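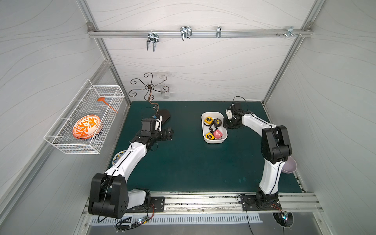 Entered by: bench 4, teleop cell
2021-12-28
Project: Kenamo / tape measure set

Quiet building, so a good day to go back over the demonstrations and decide what I believe about them.

The claim in the November write-up was that an operator new to the Clurkel leader arms gives usable demonstrations after 20 minutes of practice. I have my doubts. Usable by whose standard? The logger marks an episode as good if the operator presses the pedal at the end, and the operator presses the pedal when they are fed up. I would like a second mark, set by somebody who wasn't driving.

Task as written on the sheet: take a tape measure out of the white tray with the right arm, pass it to the left arm, set it down on the mat. Four tape measures in the tray, with the black wrist strap in among them. Plates and ladle stay in the wire basket on the left wall, cup stays on the mug tree, top hooks stay empty.

Did 90 episodes this morning, all driven by me. Notes while I still remember:

Right gripper comes in over the tray rim. If I come down too near the rim the jaw touches the plastic and the whole tray creeps across the mat. I correct for it without thinking, which means every recorded approach has a little sideways nudge in it. The policy will learn my nudge. Whether it learns when to use it is another matter.

The strap is a nuisance. It lies between the tape measures, and I picked it up together with the pink one more than once. I kept those episodes. The sheet says to throw away anything with a double pick, but if we throw them all away we have taught the arm that straps don't exist.

Handover is still the weak part. From the operator's seat I judge the gap between the two grippers by eye and I am not good at it. The wrist views help on the right side. On the left I mostly ignore the wrist view and look straight at the arm, and the recorded data has no idea I did that. I raised this in November and was told it comes out in the wash. Would like to see the wash.

Left arm spent a lot of the session parked low over the mat in front of the mug tree base, pointing right. Handy for the handover, but it means the start pose hardly varies. Anyone reading a success rate off this set should bear that in mind. Tomorrow I'll start it from other places, and move the lavender bowl as well - it has been sitting by the right elbow so long that I've stopped seeing it.

Tried hand guiding again after lunch, motors slack and pushing the right arm through the pick. The Rustad notes say this gives smoother paths. Smoother than what? My hand was in the wrist view for most of the approach, and the forearm is heavy enough that I was steering with my shoulder by the end. The path plots do look nicer. I don't think nice plots are worth having if the picture that goes with them has fingers in it. Not adding these to the set.

Replay check: played episode 3592 back open loop, tray put back by eye. Jaws closed beside the yellow-and-black tape measure, on nothing. Put the tray back again with more care and it picked. All that shows is that replay needs the tray where it was, and we knew that. Please nobody quote the second run as a result.

Prornero sent a training run from the earlier set with a line saying it "generalises to colour". All the tape measures in that set sat in the same corners of the tray every time, so I can't see how anyone could tell colour from corner. Asked for the layouts. No reply yet, fair enough given the week.

To do
- Shuffle tray layout between episodes, and write the layout down
- Second person to mark good/bad from the video only
- Tape outline on the mat for the tray, for replay checks only. Take it up before recording
- Tidy the cable loop over the right wrist, I don't like how it swings at full reach
- Ask for the double pick rule to be changed, or at least explained

Drives copied. Arms powered down at four.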